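Open afternoon at the Urrutia bedding mill

The Urrutia mill in Brornby opens its doors to visitors twice a year, and in November I finally got a place on the 2 p.m. tour. Parking is behind the dye house. Tickets are $5, paid at the gate, and children get in free.

Our guide was Sumeya Wolde, who started in the cutting room and now runs the finishing floor. She took us first to the warehouse, where the cotton arrives already spun, and then to the looms. Ear plugs are handed out at the door and you do need them. 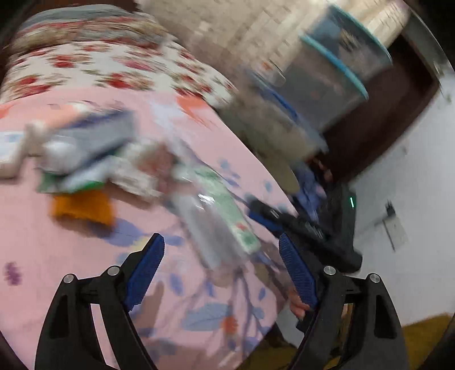
Photo: Hanane Mahrous

The print hall was the part I had come for. A design goes down one color at a time, and the cloth moves along a belt that stops for each screen. Wolde said the archive holds 79 floral patterns, and 30 of them are still in production. The older ones were drawn by hand and the paper originals are kept in flat drawers upstairs - we were shown two, both roses.

After printing, the cloth is steamed, washed and dried. Then it goes to the sewing room, where pillowcases are done on one side and sheets on the other.
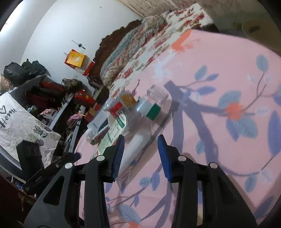
The shop is at the end of the tour and sells seconds at a good discount. I paid $68 for a queen set with a crooked hem on one pillowcase. Coffee is served in the old boiler room until 4:30. The whole visit took around two hours with the shop, and the stairs to the archive are steep. There is an elevator, but you have to ask for it at the gate.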